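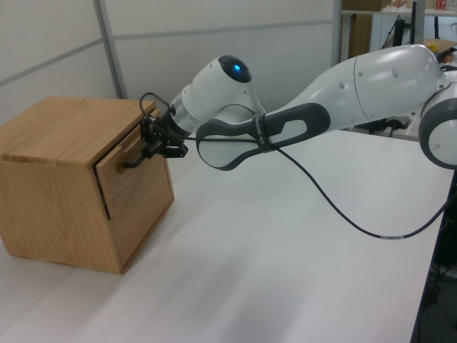

Home Blog Shop Diary About Contact

Search this blog Type and hit enter

3 min read

I have not posted since July and a few people have emailed to ask if I stopped. I didn't. I took a part-time job with Gráinne Geraghty, who makes scarves under the name Nic Giolla, and it ate my evenings.

Some of you bought from her when she had the stall in Prudham. She closed the stall in spring and wanted to sell online only. My job was to write the product pages, answer email and pack orders. I had never packed an order in my life. The first one took me most of a lunch break and I put the wrong scarf in it.

The new line is called Cimus. It is 18 scarves in lambswool, all the same length, in colors that go from oatmeal to a very dark green. I own the dark green and the rust. The wool is a bit scratchy for the first few wears, and we say so on the page. Gráinne didn't want that line in at first. I told her I would have sent mine back in the first week if I hadn't known it would soften, and she let me keep it.

We ordered 800 mailing boxes from Vemwood. The boxes are fine. They are plain gray card with a tuck flap, and a folded scarf fits without tissue if you fold it in thirds and then in half. Our mistake was the sticker. We had it printed before the boxes came and it is a little wider than the flap, so it wraps around the corner and lifts. I have been trimming them with nail scissors while watching TV. There are a lot left.

Things I got wrong in the first month:

I promised next-day shipping on the site. We post twice a week.

I described the color "Fog" as blue. It is gray. Two customers wrote in, both polite.

I set the discount code to 30 percent and forgot to give it an end date. It got passed around on a forum and we had our busiest weekend ever, at a price Gráinne did not enjoy. The code is off now, so please stop trying it.

On the plus side, the mailing list is at 2288 people. Most of them came over from the stall's old sign-up sheets, which I typed in by hand. If your name is spelled wrong in the newsletter, that was me – reply and I will fix it.

As for this blog, I still want to write about clothes I wear and not only the ones I sell. I have a half-finished post on resoling my brown ankle boots and another on the linen trousers that everyone asked about last summer (they shrank). The boots will go up first. I need to find the receipt from the repair shop so I can give you the right price.

Comments are open again. I had to close them for a while due to spam about sunglasses.

Older posts Newer posts Back to top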